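Surnano table-clearing kit, reviewed after one term in a residential cleaning team

Unton looks after furnished study rooms for short lets, and its room team has had the Surnano kit since February. The kit consists of two hand-held grippers, a charging dock and a licence for the software that turns recorded clearing work into routines for the Surnano arm. I run the shift rota and was asked to assess the kit as a piece of work equipment. The arm itself gets a shorter treatment, as our site has only one.

Build quality is good. The linkage moves evenly across its full travel and the pivots have developed no play. The fingertip pads grip tissue and thin wrappers without tearing them, which our older litter tongs did not manage. Bottles are harder. A smooth one lying on its side will roll unless it is taken near the neck, and staff learned to approach it from the cap end.

Comfort is where I would mark it down. The weight sits forward of the hand, and after 70 minutes most people on the team reported a sore wrist. We now limit each turn to half that and swap people between grippers and ordinary bed-making. The manual suggests 4 hours a day, a figure that can only have come from someone who did not have to do it.
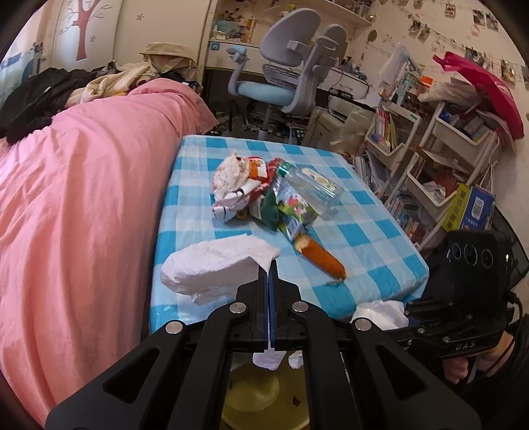

Small, soft rubbish takes the most time. A cleaner with bare hands sweeps a table in one movement; with the gripper each piece is a separate pick, and the job runs to several times its normal length. This has to be planned for. In the first weeks it was not, and the extra minutes came out of people's breaks until Dalva Lopes, our senior cleaner, raised it with the office. Recording rounds are now rostered as their own task and paid at the supervisor rate.

The change to the job is real but uneven. The arm handles tables in the common rooms, where the layout is fixed. Private rooms remain with the team, as does anything involving fabric. No hours have been cut so far, although two vacancies were left unfilled, and staff have noticed. Those who record well are consulted more than they used to be, and Dalva now decides which routines go live. I would advise any employer to put that role in writing before the kit arrives — we did it afterwards, with some ill feeling.

Software is adequate. Fault 3602 (lost calibration) appears too often and needs a full restart. Chuensuk, the reseller, answers within a day. We also tried the Anora gripper, which is lighter but drops wet tissue.

Score: 3.5 out of 5. Spare pads are sold separately.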